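Wooden shape blocks wanted again for the Plonley toy library

29 November 2023

The toy library in Plonley has started its winter collection of wooden toys, and this year it asks especially for shape blocks. Stars, cubes, cylinders, triangles and all other forms are welcome, in any colour, also when the set is not complete.

The collection is organised together with the woodworking shop Hellska, which already repaired and repainted toys for the library last winter. The shop gives its workbenches free of charge on two evenings in the month, and it also pays for the paint. In the last year 677 single blocks came in by this way, and most of them are now in the boxes that families can borrow.

Blocks are the toys which are borrowed most often, the library says. They are also the toys from which pieces are lost most often. A box goes out with all its shapes and comes back with one star less, and after some months the box is too poor to lend. Until now the library has bought new sets to fill the holes, but this is expensive - a new set is opened only for one or two pieces and the rest stays in the cupboard.

For this reason the single block is as useful as the full set. The library sorts everything first by shape and then by colour, and puts together new boxes from what is there. Small differences in size are not a problem for the youngest children. The boxes for older children, where the blocks must stand well on each other, are checked more strictly on a flat board.

Blocks with deep cracks cannot be used. Worn paint is no problem, and pencil or crayon marks can usually be sanded away. Please do not bring plastic blocks this time, as the shelf for them is full.

The library hopes to have some 300 blocks by the end of January. A part of them will go to the playgroup in Florkau, which opened a second room in the autumn and has few toys for it. The other part stays in Plonley.

Blocks can be brought to the library desk during the normal opening hours, or put in the crate at the entrance of the Arango bakery. A paper bag is enough. Who brings 10 blocks or more can borrow one box for a month without the usual fee - please ask at the desk for the card.

Green and blue pieces go together in the first of the new boxes, and the star is among the shapes in it. 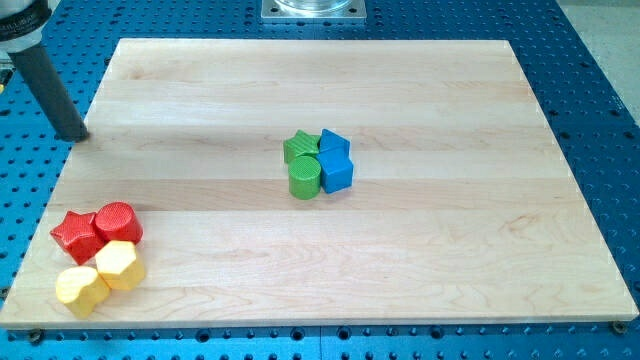 Sorting evenings

The sorting and sanding is done at Hellska, and everybody from the age of 12 can help. No experience is needed. Sandpaper and aprons are there, but it is good to wear old clothes. The dates are on the door of the library and at the desk. Children under this age are welcome together with an adult, and for them there is a table where the blocks are only sorted.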